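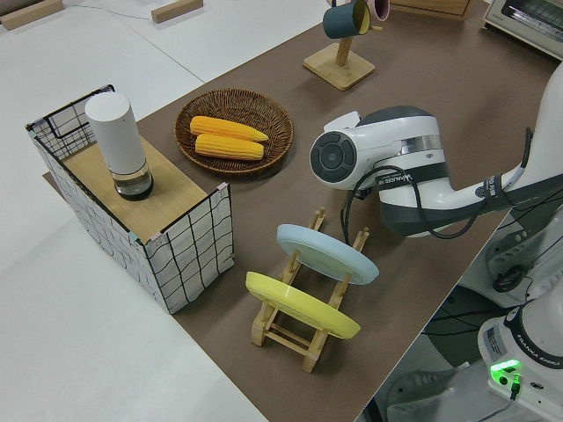
# Why do some medicines need a prescription?

When you are ill, a grown-up may buy you something from a shop shelf, such as a syrup for a sore throat. At other times a doctor has to write a prescription first. Both kinds are medicines, so why are they treated differently?

The Povton Pharmacy Service prepared these pages for readers aged 8 to 11. Words in **bold** are explained at the end.

## What a medicine does

A medicine is something that changes how the body works, or that fights an illness inside it. Some medicines bring down a fever. Some kill the germs called bacteria. Others help a person's heart, lungs or skin to do their job properly.

Anything strong enough to help can also cause harm if it is used in the wrong way. The right amount for an adult may be far too much for a child. A medicine that is good for one person may make another person ill, and two medicines that are each safe alone may not be safe together.

## Three groups of medicines

In the United Kingdom, the law puts medicines into three groups.

**General sale.** These can be sold in ordinary shops, including supermarkets. They are usually sold in small packs, with instructions that most adults can follow without help.

**Pharmacy only.** These are kept where customers cannot simply pick them up. They may be sold only under the supervision of a **pharmacist**, and somebody at the counter will ask questions before selling them. Who is it for? How old are they? Do they take anything else?

**Prescription only.** These may be supplied only when a doctor, or another professional who is allowed to prescribe, has decided that a particular patient needs them. Antibiotics are usually in this group.

A medicine can move from one group to another. If it has been used safely for many years, the experts who look after the rules may decide that it can be sold more freely. If new problems are found, they may decide that it needs tighter control.

## Following one prescription

Suppose that a boy named Petano has an ear infection. The doctor looks in his ear, asks whether he has any **allergies**, and chooses an antibiotic. The prescription gives his name, his age, the medicine, the amount and how often he should take it. It is then sent to the pharmacy, in most cases by computer.

At the pharmacy, the prescription is checked before anything is taken from the shelf. The pharmacist makes sure that the amount is right for Petano's age – and sometimes for his weight as well. If something does not look right, the pharmacist contacts the doctor and the medicine waits until the question has been answered.

The medicine is then labelled with Petano's name and the instructions. A final check is made before the bag is handed over. Our pharmacy in Padilla Road prepares roughly 100 prescriptions on a busy Wednesday, and each one goes through the same steps.

## Some medicines are locked away

A few prescription medicines, including some very strong painkillers, are called **controlled drugs**. There are extra laws about them. Many must be kept in a locked cabinet, and the pharmacy must write down what comes in and what goes out in a special book called a register.

## Questions from our readers

**May I share my medicine with my sister if she has the same illness?**
No. It was chosen for you. Her illness may look the same and be different, and the amount may be wrong for her.

**May I stop when I feel better?**
Ask the adult who looks after you, who can speak to the doctor or pharmacist. Do not decide on your own.

**What happens to medicine that is left over?**
It should be taken back to a pharmacy. It should not be put in the bin, the sink or the toilet.

**What should I do if I find some tablets?**
Do not touch or taste them, even if they look like sweets. Tell an adult straight away.

## Words to know

**Allergy** – when the body reacts badly to something that does not trouble most people.

**Controlled drug** – a medicine or other drug that has extra laws about how it is kept and supplied.

**Pharmacist** – a person who has trained for several years to be an expert in medicines.

**Prescription** – an instruction from a doctor or other prescriber that allows a medicine to be supplied to a patient.

*Text by Lucyna Borkowska, Povton Pharmacy Service. Last checked in June.*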